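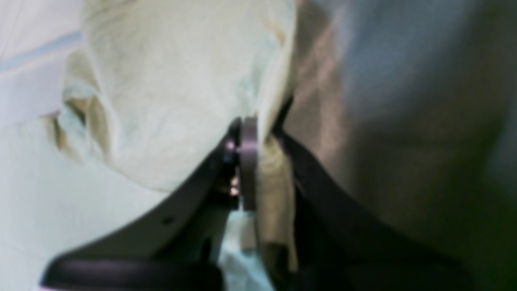
The Second Showing

Joanne Bloxham had sold tickets at the Lowther for eleven years before she saw a movie there from start to finish. The one she finally saw was Pastham, and she only saw it because her mother was in it.

It had been shot in Hirnthorpe one December when Joanne was two. The company stayed for four weeks, hired half the town as extras, and left. The movie played a month in the city and then disappeared. Barry Catterall, who ran the projector, had found a print through a man he wrote to, and he put it on the schedule without asking anyone.

"Your mother's in the dance hall part," he told her. "Reel three. Green coat."

"She never mentioned any coat."

"Well, she's wearing one."

Thu Hoàng took over the ticket window so Joanne could go in. It was the early showing and there were a few people in the back rows, and Pauline Haworth on the aisle with her shoes off. Joanne sat near the front.

The story was about a man who comes home to sell his father's house and can't find the deed. It was slow. The sound was bad in places, and she couldn't follow who the brother was supposed to be. When the dance hall came up she leaned forward. A band was playing. People in coats stood along the wall because the hall hadn't been heated, and she remembered being told about that, how cold it was, how they had to do it over and over until midnight.

Her mother was by the door. She was younger than Joanne was now. She was laughing at something a man next to her had said, and then she looked straight at the camera, stopped laughing, and looked away. Then the lead actor crossed in front of her and the picture cut to the street.

Joanne stayed until the lights came up. The man never found the deed.

Up in the booth Barry was rewinding.

"Who was the man next to her?" she asked.

"I was going to ask you."

"It isn't my father."

"No," Barry said. "I knew your father."

He set the reel in its can and pressed the lid down with the heel of his hand. Downstairs Thu was already selling tickets for the second showing. They could hear Dorothy Ellwood asking if it was the one with the train.

"You could call her," Barry said.

"She goes to bed early."

"It's not even seven."

Joanne looked through the little window at the empty screen. Pauline was still in her seat, putting her shoes on.

"Is it reel three again," she said, "or does it feel sooner the second time?"

"Still reel three."

She went down and took the same seat.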